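The Confidence Score 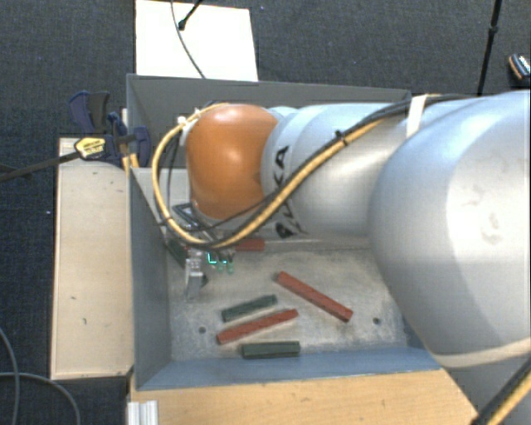

Setareh Ranjbar had been told the planner would be ready by lunch. She had also been told that in April of last year, so she brought a sandwich.

"It's the new build," said Horácio. He had the Ernent window open on the left screen and the log on the right. "It sees the bars, it ranks the grasps, it picks the best one. No hand tuning."

"Who wrote the ranking?"

"It learned the ranking."

"From what?"

He scrolled for a while. "From the old ranking."

She pulled up a stool. Six bars in the bin, red and green, and on the screen six neat outlines with a number beside each one. The long red bar on the right had the highest number. The green one against the left wall had almost none, and she felt a little sorry for it.

"Run it," she said.

The planner thought. A gray wheel turned in the corner of the window. The arm stayed where it was over the bin, and the log filled with lines that all said the same thing in slightly different ways. After 48 seconds it printed PLAN FOUND, and under that, PLAN REJECTED.

"Rejected by who?"

"The collision checker. That's Arūnas's part." Horácio leaned closer. "It thinks the gripper would hit the wall."

"Would it?"

"The wall in the model is 2 centimeters thicker than the real one. He padded it. For safety."

"Does your ranking know he padded it?"

Horácio didn't answer. He opened a file called final_config, closed it, and opened one called final_config_33.

Firouzeh Tabrizi came in with her coat on and a visitor from Brondness behind her, a tall man with a notebook. "And this is where the system makes its own decisions," she said to him.

"It's made one," said Setareh.

"Wonderful. What did it decide?"

"To do nothing."

The man wrote that down. He asked how sure it had been, and Horácio, who was an honest person, turned the screen so he could read the number himself.

"That's very high," the man said.

"It's always very high," said Setareh, and unwrapped her sandwich.

Contact the editors | © 2026 Partanen Stories | Back to top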